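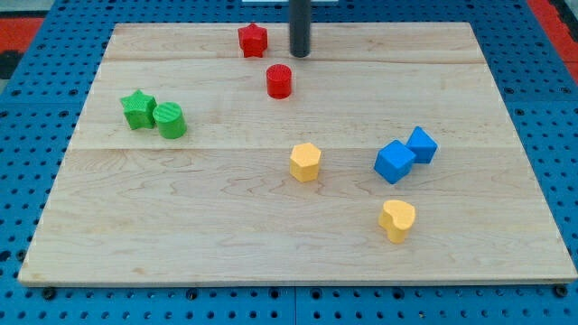
Putting the blocks away

Search this diary
Type and press enter

20 Jul 2021
4 min read

Two more hours at the Trustham bench this afternoon, and I came home and did the dishes by hand, so there is your state of the art.

The task is pushing. The arm has a plain dark rod with a round end and no fingers, and it is supposed to slide colored blocks over a wooden board to wherever you ask. Red star next to the red cylinder. Yellow heart over by the hexagon. Steinar Laxdal calls it tidying. I told him my kitchen drawer does not contain a green star, and he said I should come back in December. He said that last December too.

I'll be fair to it for one paragraph. Pushing a thing with a stick is harder than it looks. A cube shoved off center turns. The star catches a point and swings. If two blocks are close together, the way the blue pair was, you can't move one without thinking about the other, and I did see it go round the far side and nudge the cube clear without help. I was pleased for it. Then it spent so long creeping up on the heart that I went to refill my water bottle.

Wellinon's brochure was lying by the sink. It says their system is ready for "light household and packing duties." Which duties? I packed parts at Akinola for six years. In a bad shift I filled 250 boxes, and in those boxes were bags that slumped, lids that stuck, and foam that clung to your sleeve. None of it sat on a nice flat board with bare wood all round it. Steinar's log gives 632 attempts so far, and by his own marking 152 went wrong. I asked what counts as wrong. Anything over the edge, he said, or the wrong block moved. Slow doesn't count. At Akinola slow counted.

He got a bit short with me after that. He says you have to start with shapes so you know what you are measuring, and if I throw a wet dishcloth on the board we learn nothing. Maybe. I still want to see the dishcloth.

Visar called while I was there, wanting a date for trying it on their sorting table. Steinar said spring, then put the phone down and said summer. I wrote down both.

Mopped the hall. Eleven minutes, including the chairs. Need to buy sponges and find the other glove – I think it's behind the machine again.

14 shares
3 comments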